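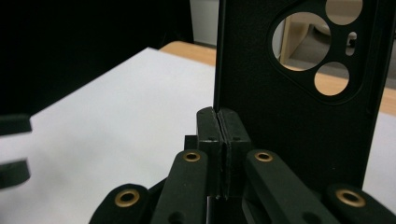 *Matte black case, seen from the back. The holes are for the camera.*

I own one phone case and still manage to put it down in places that would embarrass a squirrel. After losing it for most of December, I gave up and set aside one table for the case, the stand and the other small stuff that goes with a phone. The method takes 20 minutes, plus 5 if you stop to read old messages.

## 1. Clean the case on its own

Take the phone out first. I mention this for Fergal Ó Néill, who knows why.

Wipe the back with a damp cloth, then run a dry cotton swab around each camera opening. A textured black surface hides grease beautifully right up until you tilt it toward a window. Go around the raised part twice. Stand the case on its edge to dry and leave it alone.

## 2. Give the stand a corner

Pick a back corner of the table and put the stand there, angled a little toward your chair. Ours is clear acrylic on a flat light gray base, and on a white tabletop it's easy to miss with the eye and easy to find with the elbow. Keep the middle of the table free. You'll want to fill it with mail. Don't.

Check where your outlet is before you get attached to a corner. Ours is on the striped wall behind the table, with black cables hanging down from it like something in a cave. I've been meaning to clip those up.
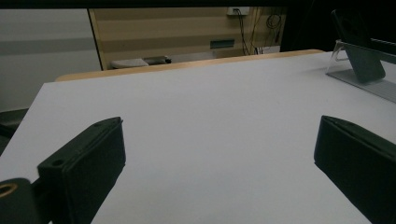

## 3. Bring in a tray

Mei-kuen Hsueh talked me into a clear acrylic tray, on the theory that you can't ignore what you can see through. I've ignored it plenty, but the case does end up in there most nights.

Set it down on the board and try it lengthwise and crosswise. Then reach across it a few times in whatever sleeves you normally wear. If you catch a cuff on the edge, move it back a few inches. 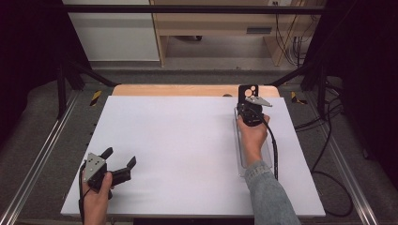
## 4. Put things back

Case in the tray, phone on the stand, cloth back in the kitchen. If you have a second case, decide now which one you like and put the other in a drawer, where it can wait for a phone you no longer own.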